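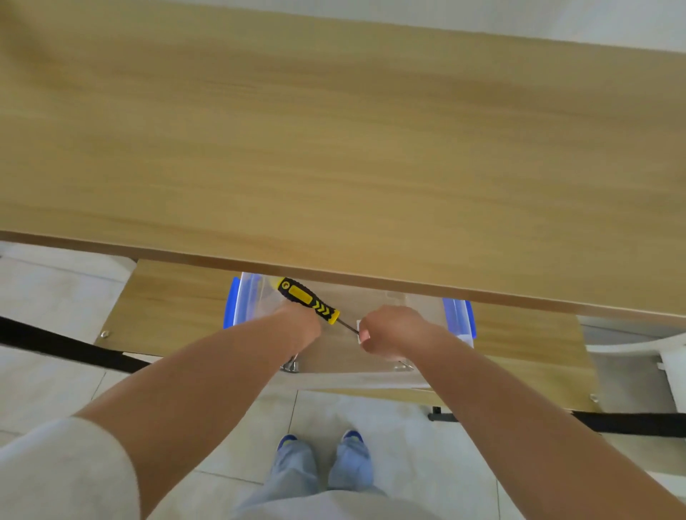 Destornillador y pieza blanca contra el frente de la caja transparente, bajo el canto del tablero.

Sigo con la mesa Birnovwood del taller. El tablero mide 83 cm de fondo y la balda inferior queda a 61 mm del canto delantero, medida tomada en febrero. La caja es una Gellora con cierres azules – la referencia 2459 del catálogo de Zaugg – y va destinada a tornillería menuda.

Con tan poca altura conviene un destornillador de vástago fino y apretar a mano, en dos pasadas. Mirjam Koller prefiere taladrar antes la balda. Yo solo marco con punzón. Queda pendiente revisar el apriete con la caja cargada.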